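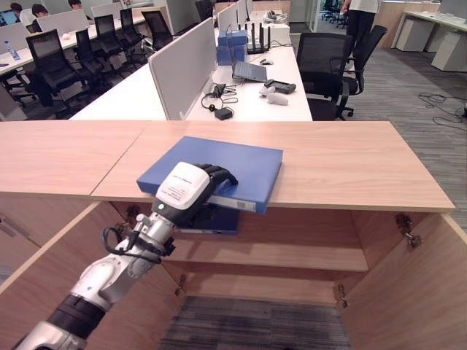 Gergely Vass thinks this is a calibration problem and wants the ticket closed once the left arm has been re-zeroed. I don't buy it, so ticket 268 stays open and I'm moving it back to "investigating."

Project: Akummont (shelf task, student team)
Reported by: Zsolt Mészáros
Log kept by: Ildikó Nyitrai
Opened: 17 April 2024

Reported symptom: the left hand picks up a blue file and the run is marked "placed" in the log before the hand has let go. Zsolt says it happens every time. The logs he attached cover 51 runs and the early flag shows up in most of them, which is a different claim.

What the team has tried so far:

Re-zeroed the left arm. Gergely reports it as fixed. He ran the task twice afterwards, and two runs prove very little with a fault that already skips some runs.

Lowered the grip threshold from 115 to something he didn't write down. Please write it down. I've put it back to 115 so we at least know where we are.

Restarted everything. No comment.
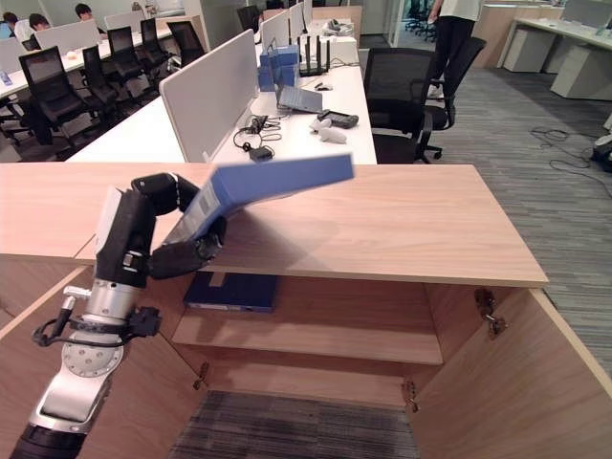 My own guess is the timer. The "placed" flag is supposed to wait for the fingers to open, but Jinfeng Fang found a fallback in the state code that sets it after 4,000 ms regardless. If the arm is slow coming over the cabinet top, the fallback wins. That would also explain why re-zeroing seemed to help, if the arm happened to take a shorter path on those two runs. I haven't shown any of this yet, and I'd ask people to stop quoting it in the group chat as the answer.

The second theory going round is that the barcode reader confuses one file with another. Possible, I suppose. But the flag doesn't use the reader at all as far as I can find, and the people proposing it haven't pointed to the line where it does.

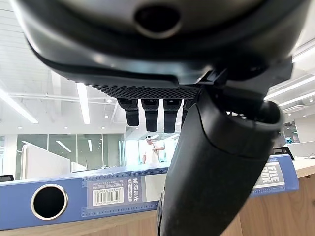 Wrist camera view, with the FILE BOX label and barcode behind the fingers.

Veronika Kerekes asked if we could just delete the fallback. We could, and then a stuck finger would hang the run forever, so I'd like a log line added first. Jinfeng has it on a branch and I'll merge it when the tests pass on a machine other than hers.

Next test, please keep it boring: both cabinet doors open, same shelf, threshold at 115, fallback left in, new log line on. Then the same again using the right arm.

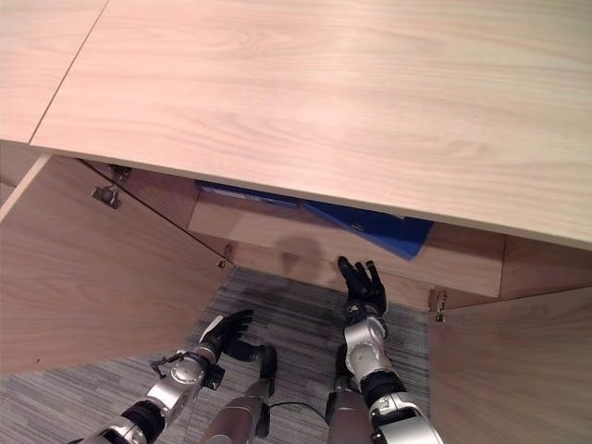
If the right arm shows the early flag too, the left arm zeroing is off the list and Gergely can have his afternoon back. If it doesn't, I'll look at his calibration file again and say so in this thread.

Status: open. Waiting on Jinfeng for the branch and on Gergely for the threshold value he used.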